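# Taltach Two-Finger Gripper Kit

If you already have a small arm on your bench and you've been putting off giving it a decent pair of hands, the Taltach kit from Flomero is meant for you. We started making it for our own tabletop work, found that visitors kept asking where they could get one, and after a while it seemed silly not to put it in a box and sell it!

You get the gripper body, two black fingers, a wrist camera with its bracket and cable, and a bag of spare bolts (you will drop one, we always do). The fingers narrow toward the tip, so they can get in close beside small things on a flat surface, and the camera sits far enough back to keep both of them in view while you work. Most of our own testing is done with ordinary kitchen bits and pieces on a white tabletop.

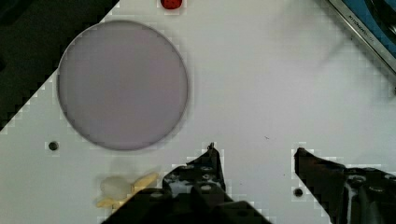
*Wrist camera view over the worktop, with the fingers apart and a pale disc up ahead.*

The jaws open up to 12 cm, and the whole kit adds 900 g to the end of your arm, so please check your payload before ordering. It bolts straight onto the Westard wrist plate. For the Ofori arm you'll want the adapter ring, sold separately - it's a plain ring with longer bolts, and it goes on in 10 minutes or so with a hex key.

Fingers do get scuffed with use, and we sell them in pairs for that reason. Swap both together and run the jaw setup again afterward.

**Camera cable:** 5 m, replaceable 
**Spare fingers:** sold by the pair 
**Next batch ships:** March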